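Home Products Baskets and Carriers Inner Bins Spare Parts Downloads Contact

Suria Hand Basket, White, Slotted Wall

Jul 9, 2021
By Yến Tiêu

The Suria is a molded plastic hand basket for small shops, stockrooms, dispensaries and supply counters. It is made for carrying and sorting light packaged goods, and it is sold through Wekia as a single piece or in nested stacks. This page covers the basket body, the handles, the clear inner bin that fits it, loading, cleaning, and the parts that can be replaced.

General

The body is a single molding in light gray-white plastic. All four walls slope outward from the floor to the rim, which allows empty baskets to nest. The floor is slotted. The walls are perforated on every side with narrow slots, each one a rectangle with rounded ends, set in rows on a regular grid. The slots reduce weight and let dust, crumbs and rinse water pass through. They also allow a person at a counter to see how full a basket is without lifting it or tipping it.

The rim is the thickest part of the body. It has a slightly rounded profile and carries the handle mounts. When a loaded basket is lifted, the rim takes the load from the handles and spreads it along the walls, so the condition of the rim is the first thing to look at in an older basket. Whitening of the plastic near a mount indicates overloading. A basket in that condition should be taken out of service.

There is no color coding on the standard body. Customers who need to keep groups of baskets apart normally use a printed tag tied through one of the wall slots. Adhesive labels hold poorly on a perforated wall and are not recommended there.

Handles

Handles attach at four hinge clips on the outer sides of the basket, two on each side. Each clip is a small protruding loop molded into the rim. The handle ends pivot in the loops and the handles fold down to lie flat against the rim, which leaves the top of the basket open for loading and unloading. With the handles folded, an inner bin can be put in or taken out straight up and down.

The handles are the same white plastic as the body. They are not locked in the raised position and will fold when released. Users who carry one basket in each hand should bring both handles of a basket together before lifting. Lifting by one handle puts the whole load on two of the four clips and causes the basket to tilt – most of the broken clips returned to us come from this.

To remove a handle, raise it to vertical, press one end inward and slide it out of its loop, then repeat on the other end. To refit, seat one end first and flex the handle only as far as needed. Do not heat the handle to soften it. Handles stored in an unheated room should be brought to room temperature before fitting.

Inner bin

Small items shift about on the floor of an open basket, and thin ones can catch in the slots. For this type of load Wekia supplies the Avram inner bin, a clear, translucent plastic container of rectangular shape with rounded corners. It stands on the floor of the basket near the middle and is not fastened. The walls are see-through, and the slotted floor of the basket remains faintly visible through them, so the bin can be checked for leftover items at a glance.

The bin is smaller than the basket floor by design. The space between the bin and the basket walls is used for larger items, paperwork, or a second bin in the smaller size. It also gives enough clearance to reach down and take hold of the bin by its sides. A bin that fills the floor completely is hard to remove from a basket with sloping walls.

Typical contents are small labeled packages: boxed blades, test strips, sample sachets, fuses, printer parts, travel-size toiletries. Items can be placed flat or on edge. Where the label has to be read from above, place them flat with the printed side up and do not stack them past the height of the bin wall.
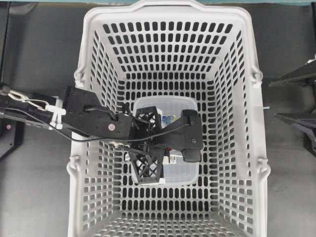 Loading

Set the basket on a level surface with the handles folded down before loading. The floor is slotted, so the surface under the basket should be clean and dry.

Place the inner bin first, centered, and then add the contents. Heavy items outside the bin should be divided evenly between the two sides. An uneven load does not damage the basket, but it will swing when carried and the bin may slide toward the low side.

Do not fill above the rim if baskets are to be placed on a shelf with limited clearance. Loaded baskets must not be nested. Loaded baskets may be placed side by side with the handles folded.

The basket is not rated for liquids in open containers, and the slots will pass any spill directly to the surface below. Bottles should be closed and kept upright in a bin. If several bottles are carried together, use the divider insert described under Accessories.

Picking and sorting use

Where orders are picked by hand, one basket per order with one inner bin for small parts is the usual arrangement. The bin is lifted out at the packing counter, checked against the pick slip, emptied and returned to the basket. Keeping the bin and basket together as a set avoids mixed sizes and shortens the check at the end of a shift.

Where a basket is used as a fixed station for parts that are taken a few at a time, the handles may be removed entirely. The body sits the same way with or without them. Store removed handles in pairs.

For return-to-stock work, a plain basket without a bin is faster for boxed goods. Add the bin only if loose or thin items are expected. Items narrower than the slots should never be placed directly on the basket floor.

Cleaning

Wash the basket in warm water with a mild detergent and a soft brush. Work the brush along the rows of slots from the inside, then from the outside. Rinse from the inside so that residue is carried out through the walls. Drain upside down on a rack with the handles hanging free.

The hinge clips collect dirt behind the handle ends. Move each handle through its full range a few times while rinsing. For a thorough cleaning, remove the handles and wash them separately.

The inner bin scratches more easily than the basket. Use a cloth, and keep abrasive pads and scouring powder away from it. Scratches have no effect on strength but they reduce the view through the walls. Solvents, including acetone and paint thinner, will cloud the bin permanently and must not be used on either part.

Adhesive residue on the bin can be loosened with warm soapy water and a plastic scraper. Labels intended for the bin should be of the removable type.

Storage

Nest empty baskets with the handles folded down and all inner bins taken out. Stacks should not exceed 8 baskets. Taller stacks tend to lock together at the bottom and the lower baskets are then difficult to separate without twisting the rim. If two baskets stick, hold the lower one at the rim and lift the upper one straight – do not pry between the walls with a tool.

Inner bins nest separately. Place a sheet of paper between bins that will be stored for more than 6 months.

Keep both parts out of direct sun. Long exposure yellows the basket and makes the clips brittle.

Accessories and spare parts

Handle, white. Sold in pairs. Fits all current Suria bodies.

Avram inner bin, standard. Clear, translucent, no lid.

Avram inner bin, small. Same material, for use alongside the standard bin.

Hasine divider insert. Splits the standard bin into 3 compartments. Lifts out for cleaning.

Tag and tie set. Blank white tags for use through the wall slots.

The hinge clips are part of the rim molding and cannot be replaced. A basket with a broken clip may be kept in use as a shelf basket with the handles removed, but must not be carried by the remaining clips.

Ordering

Baskets are supplied singly or in nested stacks of 8. Handles are fitted before shipping unless the order states otherwise. Inner bins are not included with the basket and should be added as a separate line. The Hasine insert fits the standard bin only.

Larger orders, up to 700 pieces, ship from stock in July. Orders above this quantity are molded on request and the delivery date is confirmed in writing. Slight differences in shade between batches are normal for this plastic. Customers adding to an existing set who need a close match should give the batch mark from the underside of an older basket when ordering.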